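手套应该放在哪里

前阵子我跟朋友吵了一架,起因是一双手套。说吵架有点夸张,就是在微信里你一句我一句,从晚饭吵到睡觉,最后两个人都没服气。所以我干脆写一篇,把话说完整,省得她下次又截一半我的话去笑我。

我说的是那种最普通的线手套,灰的,手心手指上布满一粒一粒白色胶点,五金店门口一捆一捆挂着卖的。我们家从我爸那辈起就叫它“劳保手套”,搬煤气罐戴它,修自行车戴它,过年刮鱼鳞也戴它(真的,胶点抓鱼特别稳,滑不掉)。朋友Ama Ofori的观点是:这种东西属于工具,工具就该进工具箱,工具箱就该进柜子,柜子门就该关上。她家我去过,确实是这样,客厅里你找不到一样“正在用”的东西,连遥控器都有个小抽屉住。

我的观点正好反过来。我觉得手套就应该扔在屋子里你一伸手能够着的地方,桌上也行,椅背上也行,箱子沿上搭着也行。收进柜子的手套等于没有手套。

先讲我自己。我搬到现在这个房子是一月,箱子到今天还没拆完。刚搬来那几天我特别听话,照着网上的收纳文章买了一套叫Ostby的分格盒子,17块钱一个,买了一摞回来,把剪刀胶带螺丝刀手套全按格子放好,放完还挺得意,拍了照发给我妈。结果第二天拆一个装锅的箱子,纸箱那个边你们知道吧,新的瓦楞纸又硬又利,顺手一抽,虎口上一道口子。手套呢?在盒子里。盒子呢?在柜子最上面一层。我当时站在凳子底下,举着一只流血的手,就想,我到底图什么呀!

从那天起我就不收了。手套一只放在门边,一只跟着我走,拆到哪儿带到哪儿。有人要说那不就丢了吗,丢过,丢过好几回,可是丢了也总在这个屋里,翻两个纸箱就出来了。在柜子里反倒是另一种丢法:你明明知道它在那儿,就是懒得去拿,最后光着手干。

我觉得现在大家讲收纳,讲着讲着就讲成了“藏”。好像一个屋子最高的境界是看不出有人住。我刷到过一个视频,博主花了59天整理一套小两居,整理完镜头转一圈,漂亮是真漂亮,白墙白柜子,台面上就一盆绿植。底下评论一片“治愈”。我看了心里发毛,我想问她烧水壶在哪儿,半夜渴了怎么办?充电线在哪儿?吃了一半的饼干在哪儿?你总不能每吃一片就开一次柜门吧。

Ama说我这是给懒找理由。我承认我懒,我妈能作证。可我觉得懒跟顺手是两件事。我外婆那么勤快的一个人,厨房里什么都露在外面,锅铲挂着,蒜头吊着,抹布搭在水龙头上,手套就夹在窗台的铁丝上,一只木夹子夹着腕口那里,指头朝下,洗完滴滴答答往下落水。她那个厨房按现在的标准大概不及格,可她做饭从来没有停下来找过东西,一次都没有。

再说说阳台。我特别烦一种说法,叫“晾衣服破坏客厅视线”。客厅跟阳台连着的房子多了去了,你不把衣服晾那儿晾哪儿?我认识的人里Kwame Ayaaba最夸张,家里买了一台Volent牌烘干机,就为了窗户前面不挂东西。机器不便宜,还占地方,占的正好是原来放箱子的位置,于是箱子挪到客厅来了,视线又没了。我笑了他一晚上。我呢,就是喜欢透过门看见两件衣服挂着,后面是树,衣服一看就是有人要穿的,屋子一下子就活了。

当然我也不是说什么都可以乱放。这一点Ama老是故意听不懂,我单独讲一下。吃的跟脏的要分开,这个没得商量。戴过拆箱子的手套不要扔在零食上面,掉一层灰进去谁吃呀。还有插着电的东西旁边别堆布,别堆纸袋,我自己也没全做到,台灯那一圈永远是重灾区,线往袋子里一绕就不想管了。这些我认。可是除此之外,一个纸箱敞着口,里头塞几块花布一个塑料袋,它碍着谁了?它就是一个还没轮到的纸箱嘛。 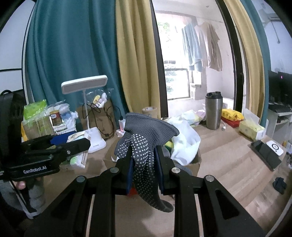
灰色的点胶线手套,手指朝下垂着。后面那只纸箱里是白塑料袋和花布。

吵架那天晚上我跟Ama也是这么说的。我的意思是,你看这一屋子东西,哪一样是多余的?台灯要用吧,纸巾要用吧,带盖的不锈钢杯子喝水吧,阳台上衣服总得晾吧。黄窗帘一拉开,外面还有绿叶子。我看着觉得挺舒服的,是那种“正在过日子”的舒服。她回了我三个字:“看晕了。”然后又补了一句,说那个背包为什么靠墙放着。

背包不靠墙放还能放哪儿!挂起来吗?我试过挂钩,Yeon家的无痕挂钩,说明书写承重写得天花乱坠,我挂上去第二天早上连钩带包躺在地上,墙皮也下来一小块。那块墙皮我到现在没补。靠墙放着,拎起来就走,哪里不好?

后来她也讲了一句我没法反驳的话。她说,你喜欢东西摊着,是因为你一个人拆箱子,没有别人要从中间走过去。我想了挺久。她家里有老人,走路拖着脚,地上一根线都可能绊倒,所以她那些抽屉和柜门跟好看没关系,是怕出事。这个我以前确实没往心里去,光顾着笑她遥控器住抽屉了。要是我妈过来住,我肯定也得把地上清出一条道来,线全贴着墙走,箱子往里推。

但手套我还是不收。最多在门边钉个钉子,拿夹子一夹,像外婆那样。钉子总比无痕挂钩靠谱吧。Ama说那也算收纳,算她赢一半。行吧,一半给她。剩下那一半我打算等箱子拆完再跟她算,照目前这个速度,她有的等。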